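Virka 手部动作分段工具 说明文档

版本 0.17，2025年1月

Virka 是一套处理第一人称视频的命令行工具，由 Mallinholm 的感知小组维护。它读入头戴相机拍下的双手操作视频，输出三样东西：每只手的逐帧关键点、接触状态，以及按动作切开的时间段。下游的 Avram 规划器直接读取这些时间段，用来训练双臂机器人的技能选择模块。

本文档说明安装方法、输入输出格式、主要参数和目前已知的问题。数据本身的采集规范写在另一份文件里，这里只提与工具有关的部分。

适用范围

工具针对台面上的精细双手操作调过参数，例如剥皮、拧盖、穿线、折叠。视角要求是从头部高度向下看，双手大部分时间在画面内。行走、搬运大件、双手长时间离开画面的视频可以跑，但分段结果不要直接拿去训练。

只支持单人视频。画面里出现第二个人的手时，跟踪器会按画面左右位置分配身份，结果多半是错的。遇到这种素材请先裁掉，或者用 --mask 参数遮住对方出现的区域。

安装

需要 Python 3.10 以上，以及一块显存不小于 8 GB 的显卡。没有显卡也能跑，速度慢很多，只建议用来检查单个片段。

pip install virka
virka fetch-weights

第二条命令会把权重下载到用户目录下的 .virka 文件夹。内网机器请先在外面下载好，再用 --weights 指定路径。权重文件名里带版本号，不要改名，程序靠它判断关键点的排列顺序。

快速开始

virka run input.mp4 --out result/
virka view result/

view 会打开一个本地网页，左边是视频，右边是时间轴。时间轴分三行，从上到下是左手、右手和合并后的动作段。拖动段的边界可以手工修正，修正结果存在 edits.json 里，不会覆盖自动结果。

输入要求

帧率按 30 帧每秒处理，其他帧率会先重采样。分辨率不限，长边超过 1280 像素时会缩小。鱼眼镜头的视频请提供标定文件，否则画面边缘处的手腕关键点偏差较大。

处理流程

第一步是手部检测和左右手判定。第二步在裁出的手部区域上估计关键点。第三步判断指尖与物体是否接触，这里同时看关键点距离和局部图像特征。最后一步把接触状态和双手相对运动合起来，切成动作段。

剥蒜是我们调第三步时用得最多的任务。两手指尖几乎碰在一起，中间的蒜瓣很小，颜色又浅，检测器经常把它当成手指的一部分。早期版本在这种情况下会输出“双手互相接触”，Avram 读到以后就当成空手动作跳过去了。现在的版本单独加了一个“共持”状态，表示两只手捏着同一个小物体。 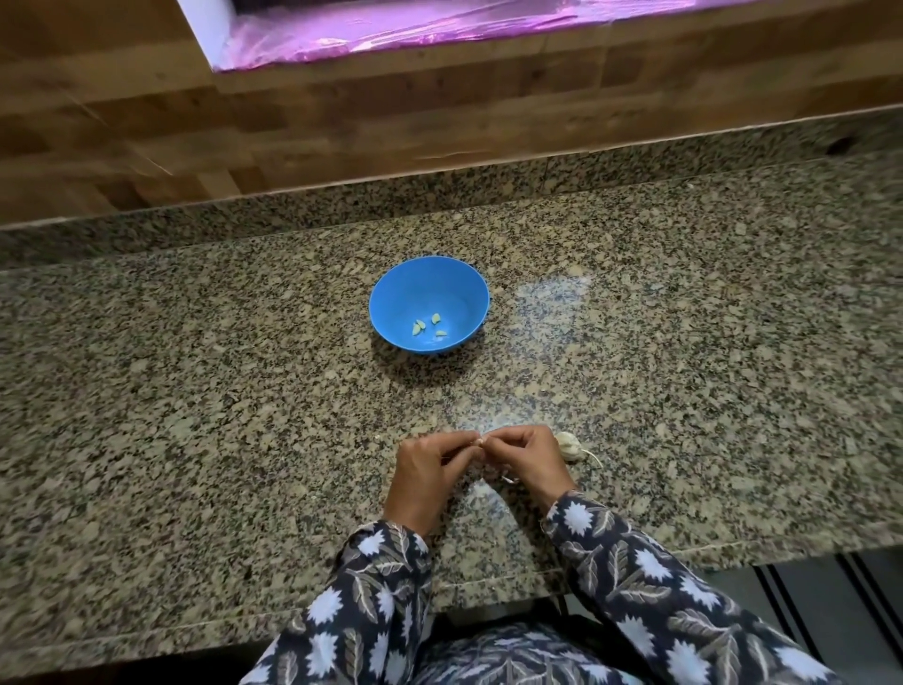 共持状态的判定有一个最短时长，默认 17 帧，短于这个长度的会并入前后的段。参数名是 --cohold-min。任务里传递动作多的话可以调小，调得太小会出现大量碎段。Thu Lương 在 Flarkville 那批厨房视频上试过一轮，最后还是回到了默认值。

输出格式

每个视频对应一个目录，内容如下：

hands.parquet：逐帧关键点，每只手一行，含置信度
contact.parquet：逐帧接触状态，取值为 none、single、cohold、unknown
segments.json：动作段列表，含起止帧、主导手、状态序列
log.txt：运行日志和所用参数

segments.json 里的起止帧是左闭右开。早先有人按闭区间读，每段多出一帧，相邻段就重叠了。主导手字段可能为空，表示两只手的运动量差别不够大，读取时请处理这种情况。

主要参数

--stride：关键点估计的间隔，默认 1。设为 2 时隔帧插值，速度快，指尖精度下降。
--cohold-min：共持状态最短帧数，默认 17。
--gap：允许跟踪中断的最大帧数，默认 25。超过以后开始新的轨迹编号。
--mask：遮挡区域文件，PNG 格式，白色部分不参与检测。
--sleeve-refine：对手腕附近重新估计一次，默认关闭。

已知问题

花色复杂的长袖会干扰手腕关键点，袖口盖到手腕时尤其明显。打开 --sleeve-refine 能改善一些，处理时间会变长。

抛光石材台面上的反光有时被判成物体边缘，接触状态会在 single 和 none 之间来回跳。目前的办法是对状态序列做中值滤波，窗口写死在代码里，下一版会改成参数。

半透明的薄片，比如蒜皮、保鲜膜，接触判定不可靠。工具遇到低置信度时输出 unknown，请不要在下游把 unknown 当作 none。

切段不区分动作的语义。工具只给出边界和状态，“剥”“掰”“放”这类标签要由标注员或别的模型补上。

评估

仓库里的 eval 目录带有一套小型测试集，共 25 段视频，都有人工标注的段边界。运行 virka eval 会输出边界误差和共持状态的召回率。提交改动前请跑一遍，并把结果贴在合并请求里。改动只涉及网页界面时可以不跑。

标注由两人独立完成，分歧处由 Silviu Cozma 复核。边界标注以指尖开始离开或接触物体的那一帧为准，看不清的地方标成一个区间，评估时落在区间内不计误差。

与 Avram 的接口

Avram 从 2.0 起直接读取 segments.json，旧版需要先用 virka export --legacy 转换。转换时共持状态会被映射成 single，主导手字段保留。旧格式的导出功能计划在2月的版本里移除，还在用的项目请提前告诉我们。

反馈

问题请提交到仓库的 issue 页面，附上 log.txt 和出错的帧号。视频不方便外传时，只给 hands.parquet 也可以，多数跟踪问题从关键点就能看出来。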